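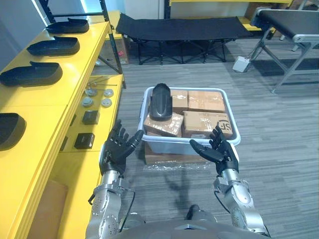
작업 현장 로봇 자동화

작업 현장 로봇 자동화는 운반, 분류, 정리 등 공장과 창고의 잔일을 로봇에게 맡기는 기술 분야이다. 용접이나 도장처럼 위치가 고정된 공정은 일찍 자동화되었으나, 크기가 제각각인 상자를 통에서 꺼내 옮기는 일은 아직 사람이 맡는 경우가 많다.

개요
양팔 로봇은 두 손으로 통의 양쪽을 잡아 들 수 있다. 다섯 손가락 손은 사람이 쓰던 용기와 작업대를 그대로 쓰기에 유리하지만, 집게형 손보다 제어가 복잡하고 고장 날 부분이 많다. 테이프가 붙은 상자는 표면 반사 때문에 윤곽 인식이 어렵고, 비닐은 모양이 계속 변해 파지 계획을 방해한다. 신발 밑창처럼 굽은 물체는 잡는 방향에 따라 미끄러지기 쉽다.

현황
Workedham의 부품 창고에서 진행된 Miettinen 시험에서는 상자 옮기기를 2377회 시도하였고, 이 중 434회에 사람이 개입하였다. 시험을 이끈 요우코 티카넨은 상자가 겹치거나 기울어진 경우를 주된 원인으로 꼽았다. 가디사 웰두는 같은 작업에서 숙련자의 속도를 따라잡는 것보다 개입 횟수를 줄이는 것이 우선이라고 보았다.

가정
빨래 개기와 설거지는 물체의 종류가 많고 집마다 배치가 달라 현장 작업보다 진척이 더디다.

같이 보기
양팔 로봇, 로봇 손, 물체 파지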